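PRESS RELEASE

For immediate release, October

Plason launches Prondum: keeps student apps working when the campus network says no

Lallbridge. Plason, the campus networking firm, today opens up Prondum to all colleges and universities. It's a filtering and access tool for halls, libraries and teaching buildings. It lets IT teams block what they have to block without knocking out half of what students need for their coursework at the same time.

Background, briefly. More and more institutions are being asked to restrict certain apps and sites on their own wifi. Fine. But most campus filters are blunt. Block one video service and the lecture capture goes with it. Block one messaging app and the sports clubs lose their fixtures list. Students switch to mobile data, or put a VPN on, and the IT desk gets the phone calls either way.

Prondum works by rule and by place. A block can apply in the exam hall and not in the bedrooms. It can apply from nine to five and come off in the evening. Every rule has an owner's name against it and an expiry date, so that a block put on in a panic in October doesnt quietly stay there for years.

"We kept meeting network managers who had a list of blocked sites and no idea who'd asked for half of them," said Macario Zamudio, head of product at Plason. "Could've been a vice-principal who left ages ago. Could've been a typo. So we started with that. Who asked, why, until when. Then we did the clever stuff."

The tool was tried out first at Picard College, which has 4,000 students and 1,250 study bedrooms across 7 buildings. The trial ran for 16 weeks, one full teaching term plus the exam period. Over that time the college moved every one of its old rules across, dropped the ones with no owner, and put the rest out on a public page where students can read them.
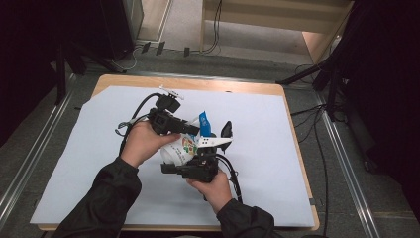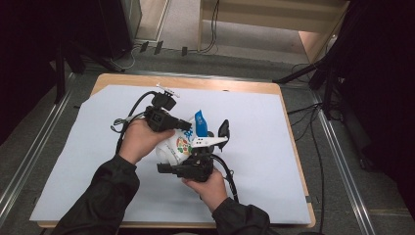 That public page is switched on by default in Prondum. Colleges can turn it off, but Plason would rather they didn't. When a student hits a blocked site they get a plain message with the rule, the reason and a link to ask for a review. No red warning triangle. No hint that they've been caught doing something. Requests go to the rule's owner, with a copy to the IT desk, and have to be answered before the rule can be renewed.

On privacy: Prondum doesn't keep a record of which student visited what. It counts how often a rule is hit, per building, per day, and thats all. Staff can see that a rule is being hit a lot in the library. They cannot see by whom. Institutions that are legally required to keep fuller logs will need to do it in a separate system, and Plason won't be offering one.

"I've been asked for names a few times now in sales meetings," said Zamudio. "The answer's no. It isn't hidden in a menu somewhere, we just never built it."

What's in the first release:

Rules by building, room type, time of day and user group (staff, students, visitors)
Owner and expiry date on every rule, with reminder emails before it lapses
Public rules page in English and Welsh, more languages to follow
Review requests from the block page
Import from older filter lists, including plain text files and spreadsheets
Exam mode, switched on by room and switched off automatically at the end of the sitting

Not in the first release: anything for personal mobile data. If a student's phone is on its own connection then college rules don't apply to it, and Plason has no plans to change that. Guest wifi for conferences is coming in the next update. So is a proper dark setting for the admin screens, which the testers at Picard asked for more than anything else.

Prondum runs on the access points and switches most colleges have in already. No new boxes in cupboards. Setup normally means a call with the Plason team, an import of the existing list and then a spell of running in watch-only mode, where rules are counted but nothing is blocked. Plason recommends at least a fortnight of that. Picard did longer and found several rules which would have cut off its own library catalogue.

Pricing is per study place, with a lower rate for sixth form and further education colleges. Quotes on request. Colleges already on a Plason support contract can add Prondum without going through a new tender, subject to their own purchasing rules.

Demos are open now and can be booked through the Plason website. Sessions run at 10am and 2pm, online, or in person at the Lallbridge office. Bring your block list, however messy.

About Plason
Plason makes networking software for schools, colleges and universities. It is based in Lallbridge.

Media contact: Plason press office, Lallbridge. Screenshots of the admin screens and interviews with Macario Zamudio available on request.

ENDS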